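Wavthorpe Toy Library: Part-Time Lending Assistant Wanted

Home / About us / Borrow / Work with us

Hours: 16 a week, term time and most of the holidays
Reports to: Jeanine Meijer, manager
Start: February, or as soon as you can get out of whatever you're doing now

Wavthorpe Toy Library lends toys to families in the town and the villages up the valley. It works like a book library, except that the books are made of plastic, have forty parts and come back with jam on. We hold 2,000 items in a building designed for a good deal fewer, and 118 households are members at present. One of them has had the marble run since the summer and we would like it back.

We are looking for a lending assistant to work alongside Jeanine and Sem De Haan, who looks after repairs. The last person in the post left us for a job in insurance, which she tells us is livelier. We have chosen not to take it personally.

What you would be doing

Checking toys out and checking them back in. The second takes far longer. Every jigsaw is counted on return, and you will be the one doing the counting, usually while a child asks you why. You'll get quick at it. Sem can do a 200-piece farmyard during one phone call, though he does lose the thread of the call.

Cleaning. Hard toys are wiped down after each loan. Soft toys go through the wash and then sit in the airing cupboard until they are fit to meet the public again. Wooden toys must never be soaked, a rule we brought in after the business with the Noah's ark.

Chasing overdue loans, politely. We don't charge fines, so all you have to work with is your telephone manner. Most parents are mortified and bring the thing round by teatime. A few become very hard to reach.
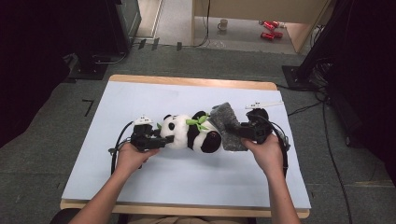
Running the Saturday-style drop-in, which for historical reasons has never taken place on a Saturday. It lasts two hours and feels like more. You would set out the play mats, put the kettle on, keep the under-threes away from the kettle, and talk to any grown-up who looks as if they'd like to be talked to. This last part matters to us more than the rest of the list. Plenty of people who come in for a shape sorter haven't had a conversation with an adult since breakfast.

Keeping the catalogue straight. It lives in a program called Cluvetti, which was put in years ago by a man who has since moved abroad. It is slow and it sorts "tea set" under musical instruments. You will be trained on it by Sem, and after that you'll be on your own with it like the rest of us.

What we are after

Someone patient, reasonably tidy and cheerful before ten in the morning, or able to put on a decent show of it. You should be happy lifting boxes up to the second shelf. The top shelf holds the parachute and the puppet theatre, and we get those down together.

Experience with children is useful. Experience with shops, libraries, school kitchens or lost property offices would do just as well. You don't need any qualifications. You do need to be all right with noise, as the drum kit is our most borrowed item and everybody wants to try it first.

It would help if you could sew on a button. A driving licence would also be handy for the village round, which goes out to Brouwer Lane and the estate behind it once a fortnight in a van that starts on most mornings.

What you would get

The pay is on the local council's scale for library assistants, near the bottom, and we would be fibbing if we put it any more grandly. You'd have paid holiday, a pension, a key, and 5 items on loan at any one time whether or not you have children. Jelle Verschueren on our board has none and has been building the same crane since autumn.

There is also a proper lunch break, taken away from the desk. Jeanine is strict about this.

How to apply

Write us a letter of no more than a page saying why you'd like the job and what your favourite toy was. We don't score the second answer, but we do pass it round. Please don't send a CV with a photograph on it, or one laid out in columns, as our printer gives up halfway down.

Letters can be handed in at the desk or posted to Siebe Bosman, Wavthorpe Toy Library, Hurnska House, Wavthorpe. Everyone who writes will get a reply. Interviews will be held here in the building with Siebe and Jeanine, followed by half an hour at the drop-in so that you can see what you're letting yourself in for. We'll pay your bus fare.

The post is subject to the usual background checks, which we arrange and pay for. If you need anything changed to make the interview easier, ring the desk between 9.30 and noon and ask for Siebe. If a small child answers, ask them to fetch someone.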